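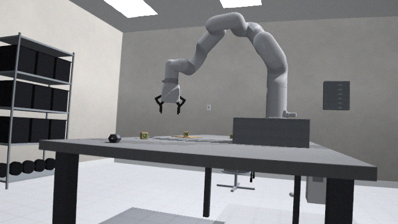 September, late, kettle on

What a good day! I've been grumbling about the house rules for the simulated arm for weeks and today I finally got to rewrite them, and I think I've fallen in love with rule-writing, which I did not see coming.

The old Tilau sheet had grown to 371 lines. I read every one of them over breakfast. Half were about a gripper we stopped using before I joined, and two of them flatly disagreed with each other (one says open the fingers before you come down, the other says open them on the way). No wonder the Hallora people kept sending our runs back with question marks on them.

So I started with the cube task, as it's the one everyone learns on, and went through it slowly with the sheet beside me. Cubes, tray, arm on its block, fingers open over the table. I must have paused it fifty times. Each time I asked myself what I'd want a new starter to check at that exact point, and wrote only that.

The one I'm proudest of is the height rule. Fingers apart and well clear of the table before any sideways move, and it counts in simulation exactly as it would on a real bench. I know you can drive a simulated arm straight through a table and all you lose is a run, but the habit goes with you to the real thing! Cifuentes had that written in their guide years ago and I wish I'd read it sooner.

Second favourite: say what "done" means before you start. Our old sheet said the cubes should be "on the tray", and we had three different readings of that in one office. Touching it? Fully on it? On it with the gripper let go and backed off? I've gone for the last one, and I've put the words in bold so there's no wriggling.

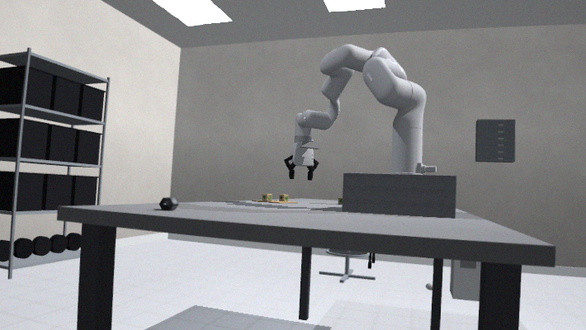

Evening

Back at it after soup. Sent the draft over to Vallstead and had a reply before I'd washed the bowl, with 3 comments, all fair. They want a line about keeping the failed runs, labelled as failed, and I'm cross I left it out. They also asked for the room to be saved with each run, shelves and stool and all, so that anyone can load the same set-up later. Yes! Lovely idea, going in tomorrow.

The third was about my spelling of "gripper" on page 2. Fine.

Still stuck on whether a nudged cube counts as a fault if it ends up in the right place. I say yes, log it. Must ask the others before I write it down, and must remember to take the old sheet off the door.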